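Tips for a shared kitchen where a robot arm works too

By Sơn Huỳnh, Drurnstead

I have worked in the staff kitchen at the Claltcombe office of Stutorix since March. We serve tea and coffee to 54 people, and part of the fetching and putting away is now done by an arm. Friends who work in other kitchens ask me what has changed, so I have written down what my colleague Ninh and I have learned. Most of it is useful in a kitchen without any machine.

Give each thing one place. Before, I put the teapot wherever there was space, and I always found it again. With the arm you agree on the place first and then keep to it. We drew our kitchen on the computer before we moved anything in the real one, and tried several layouts there. I recommend this, even if you only have paper and a pencil.

Turn mug handles to the open side. A handle which points to the wall is difficult for the gripper, and it is also difficult for a tired person at seven in the morning.

Keep tea things together on a tray. You can then clean the counter by lifting one object, and the people who come for tea do not reach across those who make toast.

Hang the long tools. A ladle in a drawer is always under something else. On a rail or hooks it dries well and leaves the counter free.
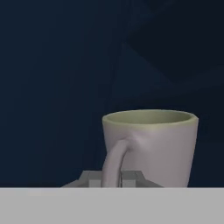
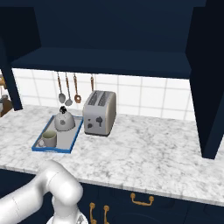

Computer views of our kitchen layout: the mug at the gripper, and the counter with the tea tray and the toaster.

Leave free space next to the toaster. Pull it forward a little before you use it, and push it back when it is cold. We do not let the arm near it while somebody is making toast – this rule is on a card by the door.

Choose plain mugs for daily use. Ours had many shapes, and some of them with tiny handles have now gone to the meeting room, where people carry them by hand. I was sorry about this, as I liked the old mixture.

Write down what goes wrong. Ninh keeps a notebook with the time, the object and what happened. After 231 entries we could see that many problems came from things left too near the front edge of the counter, so now we wipe and check the edge every hour.

About the work itself: I walk less, and my back is better in the evening. But I spend more time arranging and checking, and for the first 12 days I was slower than before. If your employer plans such a change, ask for training during paid hours, and ask who may press the stop button. With us the answer is everybody, also visitors.

Next I will write about descaling the kettle.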